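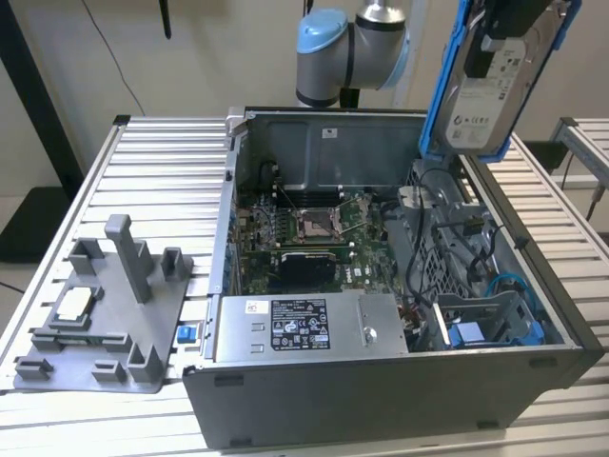 Reading time: 6 minutes (1,128 words)

How to test whether a server backup can be restored

A backup job that reports success has copied data from one place to another. Whether the copy can be used to rebuild a working server is a separate matter, and it should be checked on a regular schedule. This guide sets out the procedure used by the infrastructure team at Datance for file servers, database servers and general application servers. It applies to virtual and physical machines, with differences noted where they occur.

The procedure assumes that you have an account with restore rights in the backup console, and that you can create machines on the isolated test network. If you do not have these rights, ask your service manager to request them before you start. Requests are normally completed within two working days.

Before you begin

Choose one server for the test. Do not attempt several at once until you have completed the procedure at least once from start to finish. A small file server is a suitable first choice. Domain controllers and mail servers have additional requirements and are covered in a separate guide.

Record the following in the test log:

The name of the server and the name of its backup job
The date and time of the restore point you intend to use
The size of the restored data, as shown in the console
The recovery time agreed with the service owner
The name of the person who will confirm that the application works

The last entry is often left blank. Please complete it. The person carrying out the restore is seldom the right person to judge whether a finance database contains what it should.

Check that the target storage has enough free space. Allow for the full provisioned size of each disk, even where the backup file is much smaller. Compressed backups expand when they are restored, and a test that fails at 90 per cent for lack of space must be started again.

Step 1. Prepare the isolated network

The restored server will have the same name, address and scheduled tasks as the live one. If both are connected to the same network, the restored copy may send messages, overwrite shared files or take over connections intended for the live server. For this reason the test network must have no route to the production network.

Open the virtual switch settings on the test host and confirm that no physical adapter is assigned to the test switch. Then start the small utility machine kept on that network and try to reach a production address from it. The attempt should time out. If you receive a reply, stop and report this to the network team before going further.

If the server depends on a directory service, restore a copy of a domain controller to the test network first, following the separate guide.

Step 2. Select the restore point

In the backup console, open the job and display its list of restore points. Select one that is at least a week old. The most recent point is the one most people choose, but older points are more likely to reveal a broken chain of incremental files.

Every third test should use a restore point from the long-term archive. Archive restores take longer, and the encryption password may have changed after the archive was written. Earlier passwords are held in Zullura under the name of the job. Confirm that you can open the entry before you begin the restore.

Step 3. Run the restore

For a virtual machine, select Restore entire machine and then Restore to a new location. Enter the test host, the test storage and the test network. Add the suffix -RT to the machine name so that it cannot be mistaken for the live server in the inventory. Leave the option to power on automatically unticked.

For a physical machine, start the spare computer from the recovery media and select Bare metal recovery. You may be asked to supply a storage or network driver if the spare differs from the original. Drivers are kept in the Sandberg share, in folders named by model. Copy the whole folder to a USB drive beforehand, as the recovery environment cannot always reach the share.

Note the start time in the log. When the restore is complete, note the finish time as well. The console shows the duration of the data transfer only and does not include the time spent preparing or starting the machine.

Step 4. Start the machine and check the operating system

Before powering on, open the machine settings once more and confirm the network assignment. Then start the machine and sign in with a local administrator account. Domain sign-in may fail if the directory copy and the server come from different dates.

Check that:

All disks are present and carry the correct drive letters or mount points
The system log shows no disk or file system errors since start-up
Services set to start automatically are running
The system clock is correct, or has been corrected by hand

A single unexpected restart during the first start-up is common on physical machines and does not count as a failure. A second should be recorded.

Step 5. Check the data

For file servers, compare the number of files in a chosen folder with the count in the backup report. In the March test of the document server, the report for the contracts folder gave 2,267 files and the restored folder held the same number. Where the figures differ, check the exclusion list before recording a fault. Temporary files are excluded by default.

Open a sample of files of different types and ages. Include at least one large file and one with a long path name.

For database servers, run the consistency check supplied with the database engine. Then ask the service owner to run a query with a known result. On the Zekness order system, Haruna Uchida keeps a query that returns the last 1,000 orders before a given date, and the output can be set against the printed report for that day.

Step 6. Record the result

Enter one of three results in the log.

Passed: the server was restored within the agreed time and the service owner has confirmed the data.
Passed with remarks: the data is sound, but the agreed time was exceeded or a manual correction was needed.
Failed: the server could not be started, or data was missing or damaged.

Failed tests must be reported to Noboru Arai on the same day. Do not delete the restored machine after a failure, and do not run the backup job again by hand until the cause has been examined.

Step 7. Remove the test machine

Shut down the restored machine and delete it together with its disks. Restored copies contain the same personal and financial information as the live server and are subject to the same rules. On physical spares, run the disk erase option from the recovery media and file the certificate with the test log.

How often to test

Servers in the critical group are tested every three months, and all others once a year. A further test is required after any change of backup software version, storage system or encryption password.

Questions about this procedure should be sent to Kumiko Oda in the infrastructure team.

Last reviewed: 11 July 2024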